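Household Textiles and Garment Care
Unit 9 handout: Sorting and folding on a flat surface 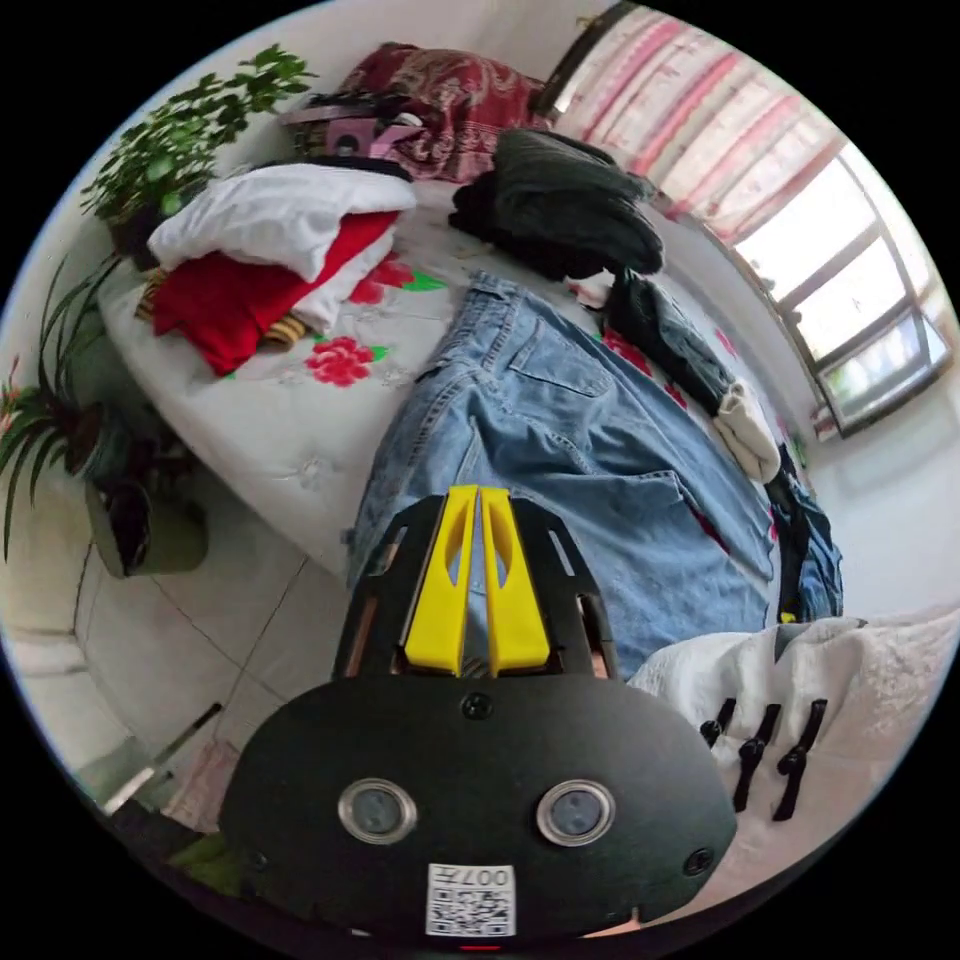 Folding quality depends on the surface more than on the method. A bed is the usual choice in a small dwelling because it takes a full-length garment without overhang. Its drawback is compliance: the mattress gives under the hand, so creases pressed against it are softer than those made on a table. Compensate by smoothing with the flat of the forearm, from the waistband toward the hem. A patterned sheet also hides lint and small items such as socks, and should be checked by hand before the bed is made up again.

9.1 Zoning the surface

Keep the center clear for the garment being worked on. Finished pieces go to one corner, preferably on the wall side where they will not be knocked down. Unsorted pieces stay at the head or along the far edge. Pillows may be left in place if the remaining length is enough for trousers. Small accessories, bags and chargers should be moved off before starting; they end up inside folded garments more often than students expect.

Plants near the bed are a separate matter. Trailing foliage sheds, and a leaf pressed into a white cloth can mark it. Move the pot or stack on the other side. Do not water while laundry is out.

9.2 Denim

Jeans are folded last in a mixed load. They are the heaviest pieces and distort anything placed under them.

Lay the garment flat, back pockets up. Empty the pockets. Pull each leg straight by the hem and align the inseams – on older pairs the leg may have twisted in the weave, in which case align the outer seams and let the inseam fall where it will. Fold one leg over the other. Tuck the crotch point inward so that the outline is a rectangle. Fold hem to waistband, then in half or in thirds according to shelf depth.

Light and dark denim are stacked separately. Unwashed indigo transfers to pale fabric under pressure, and the transfer is slow enough to go unnoticed until the stack is opened. In the Zullmont storage trial, 27 pale cotton swatches were held against dark denim from December until the end of the heating season, and 9 showed visible blue marking. The swatches are kept in the folder marked Siddiqui in the materials room and may be handled.

9.3 Knits, jackets and mixed pieces

Stretch knits are folded, not hung. Stripes are useful as a guide: if the stripe at the fold line runs parallel to the edge, the piece is square. With a vertical stripe the same check is made against the side seam.

Jackets are hung if a hanger is available. Otherwise close the fastening, turn the sleeves to the back, and fold once at the waist. Do not place a jacket within a stack; the fastening leaves an impression on softer pieces on both sides of it.

9.4 Stack order

From the bottom: heavy knits, shirts, light cottons, white cloths. White goes on top, with one exception. Where the shelf is open and the room dusty, put a washable cover cloth over the whole stack and treat it as expendable.

Strong reds are kept one layer away from white until they have passed the damp-rub test (Unit 4). A garment that has passed may lie directly under a white cloth. Maximum height for a freestanding stack on a mattress is up to 27 cm. Beyond that it leans.

9.5 Worked load

The Atard exercise uses a nominal load of 3,025 g, dry weight. Denim accounts for 82 percent of the non-knit portion in the standard version. Students record for each piece: fiber content from the label, fold used, finished width, position in the stack. Finished width is measured at the widest point, with no hand pressure on the piece.

Common errors in last term's sheets:
– width measured before the final fold
– label read as "cotton" where an elastane content was also given
– denim entered at the top of the stack
– stack position numbered from the top down (number from the bottom)

Use the Hivoser record form, second page only. The first page is for the washing units and stays blank.

Reading for Unit 10: course pack, section on shelf liners and cedar. Bring one pair of trousers, not pressed.

Revised February 2010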